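Blog > Home and Family > Moving house

Moving my mother's books
Posted in May by Solange Arnaud

My mother moved out of the house in Wokcombe at the end of summer, and the part that took longest was the books. She had 521 of them by my list, plus a shelf of road atlases I left off. The new flat has one bookcase.

I started the list because my brother-in-law, Benoît, said we should just ring a dealer and have the lot taken away. Mum wouldn't have it. She wanted to know what was there before any of it went. So I sat on the hallway floor with a notebook and wrote down title, author and whether she wanted it kept, posted to someone or given away. It took 27 evenings, mostly an hour each after tea.

How we sorted them

We used four piles at first and dropped to three when the "maybe" pile got taller than the rest. Cookbooks were the hardest. She doesn't cook from them any more but she has written in all of them, and the notes are better than the recipes. "Too much sugar, Velley oven runs hot" is on nearly every page of one baking book. Velley was the street we lived in when I was at primary school. I kept that one.

The gardening books went to Urmas Kalniņš over the back fence, who has the same clay soil and the same trouble with lemons. The crime novels went in the car boot, then to the op shop in two trips. They were full up the first time and asked me to come back after lunch.

Boxes

Don't use big boxes for books. I knew this and did it anyway. A removal box packed to the top with hardbacks can't be lifted by one person, and two of ours went through at the bottom on the driveway. Wine cartons from the bottle shop are the right size. Spine down, heavy ones first, and fill the gaps with tea towels you were going to pack in any case.

Label the side, not the lid. Once they're stacked you can't read the lids.

The removalists charged by the hour and the quote was around $3,000 for the whole house. I moved the books myself in the station wagon over a couple of weekends, and it brought the bill down a fair bit.

What the flat looks like now

The bookcase is against the wall by the window, out of the afternoon sun. Poetry and family history are at eye level, the atlases lie flat at the bottom, and the baking book lives at my place. Mum has already borrowed two novels from the woman downstairs, so I expect the shelf will be full again by Christmas.

She's also asked for a proper reading lamp. The one from the old lounge room is too tall for the chair and shines on the top of her head. I've measured from the arm of the chair and we'll go looking next time I'm up.

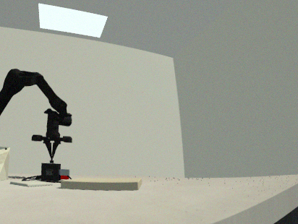
Still to do

There is one carton left in my garage. It has my father's school prizes in it and a set of encyclopaedias missing the volume for M. My sister wants the prizes. The encyclopaedias I've offered to everyone I know, and so far no takers. If you're local and would like them, leave a comment and I'll drop them round.

Contact | © Solange Arnaud | Back to top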